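시설 지원 티켓 213
제목: 창측 책상 앞 낮은 수납장, 문이 저절로 열림
분류: 가구 / 경첩·잠금
접수: Hilix 시설 지원
요청자: Marwan Qudah
상태: 처리 완료(부품 입고 후 재확인 예정)

요청 내용
책상 앞에 붙여 둔 긴 수납장의 문이 닫아도 다시 열립니다. 손으로 눌러 닫으면 잠깐 붙어 있다가 조금씩 앞으로 나옵니다. 그 옆의 자물쇠 달린 문은 문제가 없습니다. 열쇠는 가지고 있는데 문제의 문은 잠금이 걸리지 않습니다. 사진 첨부합니다. 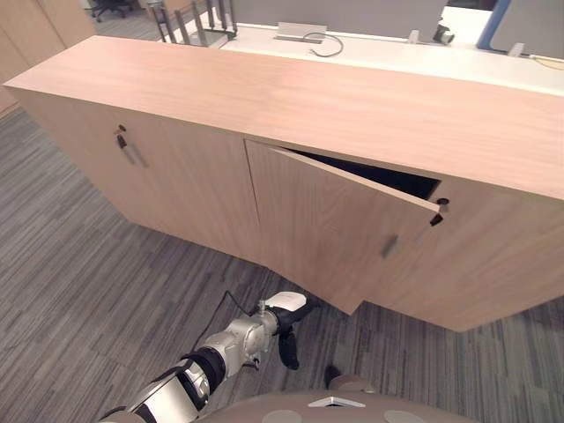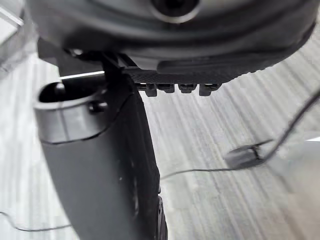
첫 번째 사진: 조금 열려 있는 쪽이 문제의 문, 왼쪽의 닫힌 문은 정상

처리 기록

오전, 접수 담당
모델 확인 요청함. 요청자 답변으로는 안쪽 라벨에 Jakab이라고만 적혀 있고 뒤쪽 품번은 지워져서 읽을 수 없다고 함. 납품처는 Ollstead로 구매 내역에 남아 있음. 11월에 층 안에서 책상 배치를 바꾸면서 수납장도 같이 옮긴 것으로 되어 있음. 그 전에는 같은 증상으로 들어온 티켓 없음.

오전, 접수 담당
방문 전에 아래 내용을 먼저 해 보시도록 안내함.
문 안쪽 선반에 앞으로 튀어나온 물건이 있는지 볼 것.
문 아래쪽이 바닥이나 몸체에 닿는지 볼 것.
문을 끝까지 열었다가 천천히 닫아 보고 어디서 걸리는지 적어 둘 것.
걸리는 상태에서 자물쇠를 억지로 돌리지 말 것. 걸쇠가 휘면 자물쇠를 통째로 바꿔야 함.

오전, Marwan Qudah
선반에 있던 서류철을 다 뺐는데도 똑같습니다. 바닥에는 안 닿는 것 같습니다. 닫을 때 거의 다 닫힌 위치에서 뻑뻑한 느낌이 있고, 손을 떼면 그만큼 다시 밀려 나옵니다. 위쪽 경첩에서 딱 하는 소리가 가끔 납니다. 문 윗선이 옆문보다 살짝 처진 듯한데 제 눈이 틀렸을 수도 있습니다.

오후, 현장 담당
현장 방문. 문을 열고 경첩을 확인함. 경첩 컵은 35mm, Skudell 제품. 위쪽 경첩의 깊이 조절 나사가 풀려 있고, 받침판을 몸체에 고정하는 나사도 손으로 돌아갈 정도로 헐거움. 아래쪽 경첩은 단단히 고정되어 있음. 위가 풀리면서 문이 앞으로 기울었고, 그 때문에 걸쇠가 자물쇠 받이와 맞지 않음. 자물쇠 자체는 문을 연 상태에서 열쇠로 돌려 봤을 때 정상으로 움직임.

수납장 수평도 확인함. 앞뒤 방향은 괜찮고 좌우로 2mm 차이가 있음. 옮길 때 조절발을 다시 맞추지 않은 것으로 보임. 상판에 수평계를 올리고 낮은 쪽 조절발을 올려서 맞춤.

작업 순서
선반 비우고 문을 받친 상태에서 위쪽 받침판 나사를 뺌.
나사 구멍이 조금 넓어져 있어서 목공풀 묻힌 나무심을 넣음.
풀이 굳을 때까지 문을 떼어 수납장 옆에 눕혀 둠.
받침판 다시 고정. 전동 드라이버 쓰지 않고 손 드라이버로 조임.
문을 걸고 높이, 좌우, 깊이 순으로 조절.
문 사이 틈을 옆문 기준으로 맞춤.
잠금 확인. 열쇠로 잠그고 손잡이를 당겨서 흔들림을 봄.

오후, 현장 담당
조절 후 문이 닫힌 위치에 그대로 있음. 열고 닫기를 10회 반복했고 다시 열리지 않음. 잠금도 걸림. 다만 위쪽 경첩의 스프링이 아래쪽보다 약하게 느껴짐. 당장 쓰는 데는 문제가 없지만 교체하는 쪽이 나음. 같은 규격 경첩을 Ollstead에 문의해 둠. 재고가 없으면 위아래를 한 벌로 바꿀 예정.

오후, Marwan Qudah
확인했습니다. 이제 잘 닫힙니다. 전에는 무릎으로 밀어서 닫았는데 그럴 필요가 없어졌습니다. 두 가지만 여쭙겠습니다. 무거운 서류철을 다시 같은 선반에 넣어도 되는지, 상판 위에 프린터를 올려도 되는지 궁금합니다.

오후, 현장 담당
서류철은 넣어도 됩니다. 선반 하중은 문 경첩과 상관이 없습니다. 문 안쪽 면에 걸이나 주머니를 다는 것은 피해 주세요. 그 무게는 전부 경첩으로 갑니다. 프린터는 작은 것이면 괜찮은데, 올린 뒤에 문 틈이 달라지면 알려 주세요. 수평을 다시 보겠습니다. 문을 연 채로 손을 짚고 일어나는 것도 안 됩니다. 받침판 나사가 이렇게 헐거워지는 건 대개 그런 경우입니다.

오후, Marwan Qudah
알겠습니다. 걸이는 안 달겠습니다. 경첩 오면 제가 자리에 없어도 작업하셔도 됩니다. 열쇠는 접수대에 맡겨 두겠습니다.

내부 메모
같은 시기에 옮긴 다른 수납장도 받침판 나사와 조절발 점검 필요. 별도 티켓으로 등록할 것. 자물쇠는 교체 대상 아님. 품번을 읽을 수 없으니 비품 대장에는 제조사명과 위치로 기재.

남은 작업
Skudell 경첩 입고 확인
위쪽 경첩 교체 후 문 틈 재조정
열쇠 반납 확인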